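Thu 4 May

The low cupboards, continued

I said last time that I would write up the low cupboards once I had decided what to do with them. I have half decided, so this is half a post.

They came with the unit when we took it on from the previous tenants at Midside. The paperwork calls them "storage, low, fixed", which turned out to be wrong on the last point. They were held to the wall by two brackets and a lot of old paint. Alfredo Quiambao came over with a bar and had them free before the kettle boiled. We walked them out to the middle of the room and I have been stepping round them ever since.

The plan had been to throw them out. I got as far as ringing Fesham for a price on new ones and they quoted 2694 for the run, with delivery in June. I could buy the doors and tops alone for 621 and build the rest myself, but then I would have to build the rest myself. So I went back and had a proper look at what we already had.

The fronts are better than I remembered. Whoever chose them wanted mahogany and got a smooth laminate with a fine upright grain, and it has worn well. I went over them with warm water and washing-up liquid, then a dry cloth. Sugar soap would probably have been fine too but I had run out.

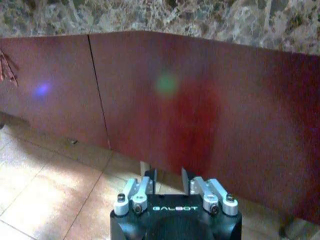
The join between the two sections, left side slightly more purple, right side redder.

The colour is my main problem. On an overcast morning I can live with it. With the lights on, the two sections look like they came from different shops, and once I had noticed that I couldn't stop looking at it. Alfredo thinks one side had the window for years and the other had a filing cabinet in front of it. He may be right. I have no way of checking, as the last lot left no photographs and not much else apart from a drawer of Plasside catalogues.

I have three options written on the back of an envelope. Leave them alone. Swap the sections so that the lighter one goes by the window. Paint the lot. I don't want to paint laminate again after the bathroom, where I did everything the tin said and it still came off on the towels.

The swap is what I'm leaning towards. It costs nothing except an afternoon, and I need to move them anyway to get at the skirting. The gap on the window wall is 62 cm deep, and the cupboards will go in with a bit to spare for the pipe.

Other bits. I need new hinges, 20 of them if I do every door, and Baluyot only had the brass sort. The tops want sanding. The key on the hook by the fuse box doesn't fit any of the locks, so if you used to rent this place and know what it opens, please leave a comment.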